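Vinyl plank lifting at one seam after furniture move

Posted in Floors & Subfloors

Glue-down vinyl plank, 5 mm, installed over a concrete slab in June. One end seam has lifted near the wall after a heavy bookcase was moved. Is this adhesive failure or moisture, and can I reglue without pulling the plank?
Danai Vlachopoulos

Check moisture first. Tape a square of clear plastic to bare slab in a closet and leave it overnight. Condensation under it means the slab is still giving off water and new glue will let go too. If it stays clear, warm the end of the plank with a hair dryer on low, lift it just enough to scrape out the old adhesive, and apply a thin coat of the type the floor maker lists. Roll it, then weight it for 24 hours.
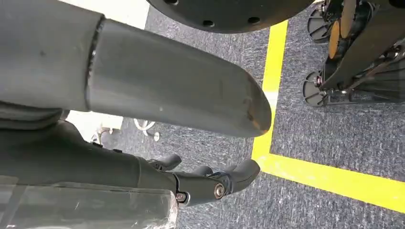

Gray end cap with the coating worn along its lower edge.

Scuffs are a separate matter. Rubbed-through wear layer can't be glued or polished back, so swap the plank if the print is showing. Keep the weight flat, with scrap plywood under it.
Gerasimos Stefanou

had the same thing, used superglue, it held
Sofia Raptis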